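Opinion | Workshop & Floor
Home Latest Columns Letters Subscribe

Look after the pads first
By Shobha Ramasamy

Most of the money spent on a gripper goes on the parts that rarely give trouble. I look after the hand-held gripper tools at Clinderley, and in June I went back through 259 entries in our repair log. The motors and cameras hardly feature. The pads and the pivot pins are on nearly every page.

I think we have our priorities the wrong way round. A pad is a cheap bit of ribbed rubber and it gets treated like one. People run it until it is shiny, then complain that the tool has gone off. By then a good deal of the work done with it has to be looked at again.

Filavard, who supply our spares, suggest changing pads when they look worn. I would change them as a pair, on a fixed date, worn or not. An old pad facing a new one grips crooked, and the operator learns to twist the wrist to make up for it. That habit stays after the pad has gone. 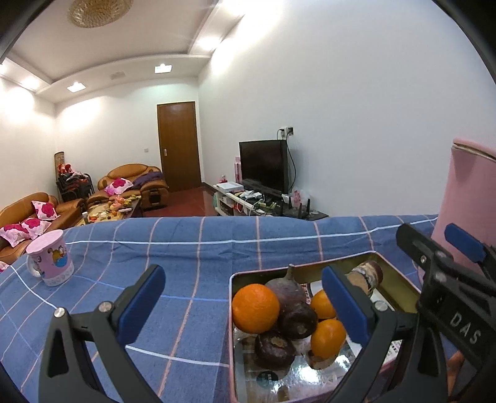 What a proper check looks like

My own check takes five minutes. Wipe both pads with a damp cloth and let them dry. Close the fingers slowly and see that the tips meet square. Then hold each linkage near its pivot pins and rock it. Any click means the pin comes out and gets looked at, even if there is a queue for the tool.

After that, pick up real things. The foam test blocks from Mosquera are fine for a first try, but they forgive too much. An orange will roll away from a badly set finger. Small glossy things are harder still, and a slick tray underneath makes them worse. I use three objects of different sizes and pick each one up from both sides.

Some colleagues say this is fussy, and that a good operator can work round a loose joint — true enough, and a good driver can work round bad brakes. I would still like the joint tightened, and I would like the time for it written into the shift.

Filed under: Maintenance, Grippers
2 comments Share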